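Covumeo：厨房不锈钢盆的擦洗记录（说明文件）

先说一句，这份说明是我自己写给来下载的人看的，写得比较啰嗦，想直接用表格的可以跳到"文件都有什么"那一节。

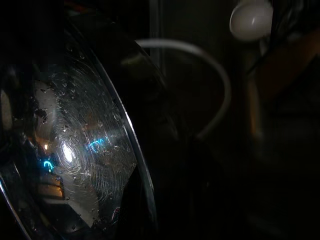

这个东西是什么

Covumeo 是我整理的一套厨房洗刷笔记，主角是不锈钢盆，和面的、拌馅的、泡菜叶子的、洗米的，全算。里面有文字记录，有一张大表，还有我给自己定的一套描述盆面状态的词。一共 3,181 条记录，每条对应一次洗盆（或者擦盆、控水、打磨，只要动了手就记一条）。

起因很小。我家的盆用久了，内壁全是一圈一圈的细划痕，灯一照就绕着中间一个亮点散开，像老唱片。我一直以为是钢丝球弄的，后来换了海绵，新划痕还是有，就开始好奇到底什么时候出来的。于是每次洗完随手写两句，写着写着就刹不住了，最后连控水架怎么摆都写进去了……

名字没有什么含义，当时要建文件夹，随便拼的，后来懒得改。

文件都有什么

记录.csv：主表，3,181 行，一行一次。用 UTF-8 存的，拿某些表格软件直接双击打开会乱码，请用"导入"功能，编码手动选一下。

盆.csv：盆的清单，14 只，每只一个编号，写了口径、深度、有没有卷边、底是平的还是圆的。

词表.txt：86 个描述用的词，后面有专门一节讲。

备注.txt：流水账，想到什么写什么，错别字很多，不保证有用。但如果你觉得表里某一段数据奇怪，先来这里搜一下编号，多半有解释。

照片不多，也没有跟记录一一对应，别指望拿照片去核对表格。

主表的列

编号：从 1 开始，没有跳号。删掉的记录我会把内容清空，编号留着，所以偶尔会看到一整行是空的，读的时候记得过滤。

盆号：对应盆.csv。

用途：上一次装过什么。我写得比较随意，"肉馅""猪肉馅""饺子馅"都有，其实是一回事。整理过一遍，还有漏网的，欢迎帮忙归并。

工具：海绵、棉布、丝瓜络、百洁布、钢丝球、手。对，手也算，洗米的盆我经常拿手抹两下就冲掉了。

洗剂：写"无"就是只用水。有两种是自己起的代号，Stostberg 指那块固体皂，Baston 指膏状的去污膏。原来的包装早扔了，代号是我贴在盒子上的标签，别去搜，搜不到什么。

水温：只分凉、温、热三档，全凭手感。冬天的"温"和夏天的"温"肯定不一样，这一列请当参考看。

方向：顺圈、逆圈、来回、乱擦。这是我个人最喜欢的一列！

洗后：从词表里挑一到三个词。

控水：倒扣、侧放、正放、直接擦干。

过夜：第二天早上再看一眼的状态，很多是空的，因为早上急着出门，根本没看。

词表怎么用

86 个词分成四类：水、痕、光、脏。

"水"这一类最细。我把挂在盆壁上的水分成了针尖、小珠、大珠、成片、成股几种。针尖是那种小得要凑近了才看得清的点；小珠有个鼓起来的形状，灯下每颗都带一个小亮点；大珠一碰就往下跑；成片的话说明那块地方水铺得开；成股就是还在流，这时候记没有意义，等一会儿再说。还有疏密，我用"满""密""疏""零星"四个字，并且要写在哪儿，比如"中密边疏"，就是盆壁中间一带多，越靠近盆沿越少。这个组合出现得特别多，我自己写烦了，后来直接缩写成"中边"。

"痕"说的是划痕和纹路。圈纹是同心的，跟着盆壁转；直纹是来回擦出来的；还有碰痕，磕在水龙头上或者盆和盆套着放的时候弄的。圈纹又分浅、中、深，标准是指甲：指甲划过去没感觉是浅，有一点涩是中，能听到声音是深。很土的办法，但是前后能保持一致，换别的办法我反而拿不准。

"光"这一类是最后才加的，到 November 才补齐（当时表头是英文的，懒得改，就这么留着了，说的是 11 月）。盆面会把周围的灯和颜色都收进去，弧面又把它们拉长压扁，一个小蓝灯能变成一道弯弯的蓝条，暖色的东西会变成横着的一抹橘黄。一开始我老把这些当成污渍或者高温烤出来的彩斑，记错了不少。现在的做法是：拿不准就把盆转一下，颜色跟着盆走的是斑，留在原地的是反光。早期记录里凡是写了"彩斑"的，都请打个问号。

"脏"就不细讲了，油膜、面糊、水垢、锈点这些，看字面就懂。

我自己的洗法

有人看完表来问我到底怎么洗，我就顺手写在这里，不是什么标准答案，各家盆不一样，水也不一样。

先刮。面糊和馅料趁软刮掉，用硅胶刮板，别用铁勺。干透了就先泡着，泡到能推动再说。

然后冲一遍，不放洗剂，看看水怎么走。水往两边躲着走的地方有油，心里记一下位置。

海绵沾一点洗剂，从盆底中间开始，一圈一圈往外擦，一直擦到盆沿。方向固定，我是顺着来的。卷边下面那条缝要单独走一趟，里面很能藏东西，洗米的盆尤其厉害，翻过来经常能掉出两粒米。

冲干净，倒扣，盆沿下面垫一点东西让它透气。着急用就拿棉布擦干，还是一圈一圈擦。

水垢用白醋兑水，布蘸湿了敷一会儿，再冲。我不建议天天这么干，没那个必要，一段时间来一次就够了。

去污膏（就是 Baston）我只在锈点和顽固的印子上用，点一点，擦那一小块。以前我图省事抹了满满一盆，擦完亮是真亮，圈纹也是真深，从那以后就老实了。那只盆在清单里是 2 号，你们可以去看它前后的"痕"那几个词，变化很明显。

从表里能看出点什么

我没学过统计，下面都是自己翻表翻出来的感觉，别拿去引用。

圈纹这个东西，跟擦的方向关系比我想的大。用同一块海绵，顺圈擦的盆，纹路整整齐齐；乱擦的盆，光一打上去就显得花，看着旧，其实用的年头差不多。

小水珠多的时候，往往是冲完没多久就看的，放一阵子会少。这句像废话，可我一开始没记看的时间，导致前面好大一段记录没法比较。后来我给自己定了规矩，冲完、翻过来、再翻回来，马上写，尽量不拖。

水垢印子大多出现在正放的盆里，积水的那一圈最重。侧放的会留一道斜的。倒扣的最干净，不过如果直接扣在台面上，盆沿会闷一圈水，第二天早上有股味道，不太好闻。

深盆比浅盆难伺候。盆壁陡，手伸进去角度别扭，靠底那一段总是擦得轻一些。

已知的问题

前面几百条没有"控水"这一列，后来凭记忆补了一部分，补的那些在备注里写了"补"。凭记忆嘛，你懂的。

14 只盆用得很不平均。和面的那只大的占了很大一块，有两只小的一年到头就是装装葱花，记录少得可怜，做对比的时候当心。

水质没有测过。我中间装过一个净水龙头，牌子叫 Sethi，后来又拆了，具体哪天拆的没写，只知道是夏天。如果你发现某一段"水垢"突然变少又变多，大概就是它。

"浅""中""深"是一个人的指甲判断的，剪过指甲以后手感会有变化，这个误差我没办法。

还有，我有时候洗完碗很累，"洗后"这一列会偷懒，只写一个"净"。看到连着一串"净"，请理解为我那几天不想干活。

怎么引用和转载

随便用，改也行，拿去当表格练习的材料也行。转载的时候把词表一起带上，不然别人看不懂"中边"是什么东西。要是你家也有盆，想照着记，我很欢迎，列名最好别动，方便以后合到一起。

想提意见的话直接留言，尤其是下面这几件事，我一直没想明白：

卷边缝里的黑印到底用什么工具好，牙刷太软，竹签又怕划。

圈纹深了以后有没有必要再抛一遍，还是干脆就那么用着。

盆叠着放，中间垫纸还是垫布，垫纸会粘，垫布会潮。

更新记录

2019年12月3日：词表改成 86 个，合并了两个意思一样的词（"亮点"和"光点"），主表里跟着替换过了。盆.csv 加了卷边那一列。

11 月：加了"光"这一类，把能认出来的反光从"彩斑"里挑出来，没挑干净，还在慢慢弄。

再往前的改动没有记，那时候还没打算放出来给别人看。

下一步想把"用途"那一列彻底理一遍，再把木盆和搪瓷盆加进来。搪瓷的我只有一只，磕掉了一小块，也不知道算不算数，先占个编号吧。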